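Work and Jobs > Warehouse, Packing and Production

Company wants us to record our work for a robot system. Does it change your job class?

Arnulfo Palomino
Posted 30 January 2023

I work in hand packing at Giraldo in Bornotmont. We do gift boxes and hotel room sets, which means a lot of small items put into trays and boxes by hand. There are 104 people in the department on two shifts. The conveyors and the case sealer are automatic, but everything that goes inside a box goes in by hand and always has.

In November they told us a system called Tendar is coming in on one line. It is two arms over a table. The supplier doesn't program it the old way with points and coordinates. People do the job holding grippers in their hands, that gets recorded over and over, and the arms are trained from the recordings. They asked for people from the floor to do the recording because we know the job. It would be half a shift at the recording table and half a shift at your regular station, for a period they are calling "the first phase." No end date given.

I have put my name down but I haven't signed the form yet. My questions:

1. Does this normally come with a different job class or pay? Right now the form says "same rate as home position." My home position has a piece bonus. At the recording table there is no piece count, so I would lose the bonus for half of every day.

2. What is it like on the hands and wrists? I had tendon trouble in my right wrist a few years back and the grippers look heavy for something you hold all day.

3. What happened to the packers at your place after the arms started running? I'm not asking for anybody's opinion about the future. I want to know what happened at a place where it has been running for a while.

The lead says it is a good opportunity and the older packers say I would be training my replacement. Neither one has seen it run. If I don't sign by the end of the week they will offer it to second shift.

2 of 3 replies marked helpful by the poster

mbrandt_linelead

Don't sign anything that says "same rate" if you are on a bonus. Get the average of your last few months including the bonus and have them write that number on the form. We did that when people got pulled for the new labeler and it took one email. They expect you to ask.

I can't help on the robots. We looked at one and it was too slow for our volume.

Jhosep Quispe

I did this job for a little over a year in Kevville, first part time like you are describing and then full time. Different company, smaller, same general idea. We pack drink and snack sets for offices and hotels. I'll go through your points and add some things you didn't ask.

What the work is. You stand or sit at a table with a gripper in each hand. You squeeze the handle and the jaws close. You do one short task from start to finish, put everything back, and do it again. The resetting counts as work and takes about as long as the task, so ask whether they count it. Ours set a target of 200 good recordings a day for a simple task, and it was reachable only when somebody else did the resetting. They lowered it after a couple of weeks when the people writing the schedule tried it themselves for a morning.

A good recording is one where you moved at an even speed and didn't fumble. If you drop something you can sometimes keep the recording if you pick it up again in a calm way. At our place those were kept in a separate group, and later on they wanted more of them so the arms would know how to recover. Ask which kind they want before you start a batch. I lost most of a day's work once over that.

The thing experienced packers have trouble with is slowing down. You have fast hands and you do two things at once without thinking. With the grippers you have two jaws on each side and no fingertips. You can't feel whether a sachet is about to slip. You have to look at it the entire time, and by the afternoon your eyes are more tired than your hands. New hires got good at it faster than I did, which annoyed me for a while.

Wrists. This is where I would be careful in your place. The weight of a gripper is not much when you first pick it up. The trouble is that you hold it out in front of you and turn it at angles you wouldn't turn an empty hand. I had soreness at the base of the thumb on both sides by the second week. What helped was a table at the right height, so that my elbows were bent and close to my body, and a rule that nobody recorded longer than 3 hours in total in one shift. We had to ask for both. If you have an old tendon injury, tell them before you start and put it in writing with the date. Then if it flares up there is no argument about where it came from. You should also ask to be able to switch back to your station the same day if it starts hurting, and who you need to tell.

Also ask about the cable. Ours came off the back of each gripper and it pulled a little every time you reached across. We ended up running it down the side and leaving plenty of slack. It sounds minor but you notice it after an hour.

Now the packers, your third item. When the arms started running they did one product, the plainest set we had, and they did it slower than a person. They ran through lunch and after second shift went home, so the slowness mattered less than we thought it would. Over the following months they took over three products. The hand packing crew on days went from eleven people to seven. No one was laid off. Two moved to the returns bench, one retired and wasn't replaced, and one went to days in shipping, which he had wanted anyway. But those were four packing jobs that don't exist now, and when the temp contract came up in the fall they brought in fewer temps. So the older packers at your place have a point. The lead has a point too, in that the people who did the recording were the first ones offered the cell tender jobs, and those pay better than packing.

The cell tender job is filling the supply trays, clearing jams, watching for bad packs and writing down what went wrong. It's quieter. I miss talking to people. On the packing line you stand across from someone all day, and at the cell you are by yourself for long stretches with a screen and a bell. Two of the people who took the job asked to go back to the line after a month and were allowed to, but only while there were still spots. I would ask about that too, whether you have a right to go back and for how long.
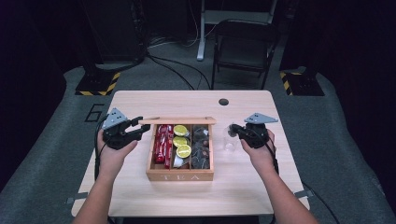
Pay for the recording hours took us the longest to settle. At first we were on base rate, same as your form, and people with a bonus stopped volunteering, so they were getting mostly new people who didn't know the products. After that they made it a temporary class, one step above packer, with the bonus paid as an average. The argument that worked for us was that the recording is skilled work, and you can show it to a supervisor in five minutes. Put an open tea box in front of them, like the wooden one with the lid back, and hand them the two grippers. The red packets are standing up crowded against each other in the left compartment, and taking one without bringing up the ones next to it is a job in itself. The lemon slices in the middle are another problem. They are round and they lie one past the other, so you have to decide which one you are going for before you close the jaws. Then there is a clear cup right by the gripper on the right, and that cup is hard to see against the wood. Ours tried something like it and knocked over the cup twice, and the temporary class was approved the next week. I don't say that is the only reason, but it didn't hurt.

Other things to get on paper, in no special order:

How long the first phase is. If they won't give a date, ask for a date when they will review it.

Whether the recordings pick up your face or voice. Ours showed hands and forearms and the table, and the sound was off. We had it written down that the recordings could not be used for discipline or to time anybody. There was some resistance to that one, so bring it up early.

Whether your home station is held for you while you are recording. Somebody is going to be standing in it for the other half of the shift.

Who gets first pick of the cell tender jobs and whether it goes by seniority or by recording hours. At our place it went by hours, and people with twenty years in were not happy to find that out afterward.

If it were me I would sign, but not with "same rate as home position" on the form. Cross it out, write in the average, initial it and ask them to initial it. Keep a copy at home.

Arnulfo Palomino (original poster), reply to Jhosep Quispe

Thank you, this is what I was looking for. I asked about the average today and the lead said she would check with the office, so not a no. She didn't know about the right to go back to the line. I told her about the wrist and she wrote it down, and I am going to send it by email also.

One more thing. Did you get to choose which products you recorded? Ours has a 400-piece case of loose sugar sticks that everyone hates and I can see them starting with that.

Jhosep Quispe

No, the supplier picked the order. They started with the plain one so there would be something to show. You can ask to trade off during the day so it isn't all one product. We did two products a day once there were four of us, and it was easier on the thumbs.

dock4_ray

we have had arms at my place for years and they are down half the time. learn to fix them, thats where the money is. the packers who took the maintenance class at night are all off the floor now

mbrandt_linelead

Agree with the above about the class. Ask if they will pay for it before you sign and not after.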